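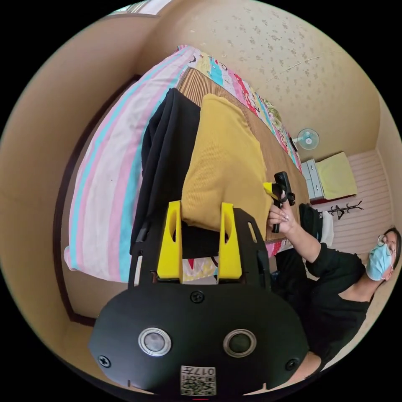 A Morning at the Paper Mill in Cliva

Feb 22, 2022

The Jivetti mill stands on the Prata River at the low end of Cliva, past the bus garage and a row of closed tanneries. It made wrapping paper for butchers until the business moved to plastic. The building now makes writing paper and bookbinding sheets by hand, and in the mornings it takes in visitors who want to try the work themselves.

The class starts in the rag room. Old cotton sheets and shirts are sorted by color, the buttons and seams are cut off, and the cloth is torn into strips. The strips go into a beater, a long oval tub with a heavy roller that grinds them down in water. A full load takes most of a day, so the pulp used in class was beaten the day before. It looks like thin oatmeal and has almost no smell.

Forming a sheet is the part people come for. You hold the mold, a wooden frame with a wire screen, with the deckle on top of it. You lower it into the vat at a steep angle, level it under the surface and lift it straight up. While the water is draining you give it a short shake left to right and another front to back. Stop shaking too late and the fibers bunch up in ridges. My first sheet was thick on one side and had a hole near the corner. It went back into the vat, where it dissolved in a few seconds.

The wet sheet is then rolled off onto a square of wool felt. When the stack is high enough it goes under a screw press, and two people lean on the bar. The sheets come out damp but firm enough to pick up by the edges. They are brushed onto boards upstairs to dry, and the mill mails them to you later if you aren't staying in town.

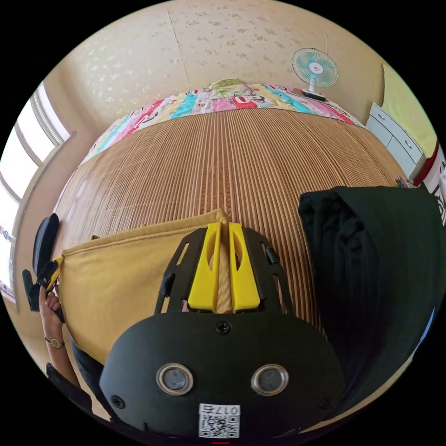
Getting There and Signing Up

The class costs $60 and includes the paper you make. A longer one that adds marbling costs $133 and runs through the afternoon, with a break for lunch. Both are taught standing up on a wet stone floor, so wear shoes with some grip. Aprons are provided. Sleeves get soaked anyway.

Bus 53 goes from the train station to the mill gate. Drivers can park behind the tanneries.

Where to Stay

The Rustita is the closest guesthouse, across the footbridge from the mill. Rooms facing the river are louder after rain. Breakfast is served early enough to make the morning class. The mill closes in December, when the water is too cold for the vats, and the guesthouse usually shuts for part of that month as well.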